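Zisent home tower review: quiet enough, but who is it for?
Friday, December 11, 2020

I have bought four desktop computers in my life and been told each time that it would be the last one I'd need. The Zisent arrives with the same promise printed on the inside flap of the box. It costs £1,299 without a screen, keyboard or mouse, and the makers say you can keep it going for years by swapping the parts yourself.

That claim is what you're paying for. There are cheaper machines that will do your email, your photos and your tax return just as well, and I have one of them under the stairs. So I tried to judge the Zisent on whether an ordinary person, with an ordinary amount of patience, would ever open it up.

Setting up took me 90 minutes, most of it updates. The quick start sheet is four drawings and no words. I plugged the screen into the wrong socket first, as I suspect most buyers will, and the sheet didn't help. There is a proper manual but you have to download it, and for that you would need a working computer.
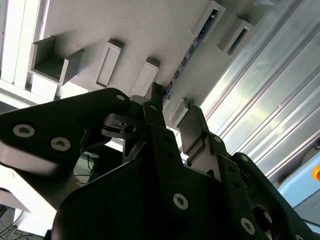
In daily use it is fine. I say that grudgingly, having gone looking for trouble. It starts quickly, it copes with too many browser tabs, and a long video call in the afternoon didn't send the fan into a panic. My house was built in 1883 and the back room has no heating worth the name, so perhaps the fan has an easy life here. I'd like to hear from somebody who has used one in a loft in July before I called it quiet without any conditions.

The power button is too easy to press with your knee if the tower lives under a desk. I did this twice in the first week and lost a letter to the council. You can change what the button does in the settings, but you shouldn't have to.

Then the upgrades. Dellberg, the shop I bought from, lists 13 parts as "owner replaceable". Fair enough, but when I looked in the week I was writing this, five of them were out of stock, with no date given, and the price of the larger memory kit was a good deal more than I'd expect to pay for plain memory elsewhere. The small print says other makes "may" work. I asked by email which ones. The reply thanked me for my interest and sent me a link to the page I had been reading.

Opening the case is easy, and I'll give them that. The side comes away without a fight and you can get your hand in. The manual is clear on how to take memory out and rather vague on how to put it back ("press firmly" is as far as it goes, and firmly means different things to different people). If you have never done it before, find someone who has.

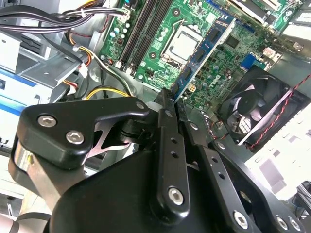 With the side open, looking in towards the motherboard.

What bothers me more is the warranty. It runs for two years, and it covers "faults not arising from owner work". I read that sentence several times. If I fit a new drive in February and the power supply dies in March, am I covered? Dellberg said yes on the phone and "it would depend" in writing. I know which of those I would be held to.

I also compared it with the Curusitz, the obvious rival, which a neighbour lent me for a weekend. It feels slower when opening big photo folders and the case is uglier. But it comes with a printed manual, and its warranty says in one short line that changing the memory or the drive is allowed. I trust that line more than anything on the Zisent's box.

Good: quick, opens easily, a sensible number of sockets at the front.
Bad: the price, the knee button, parts you can't get, a warranty that won't give a straight answer.

Three out of five. If they fix the warranty wording I'd go up to four. For now I would wait and see whether those five parts ever come back into stock.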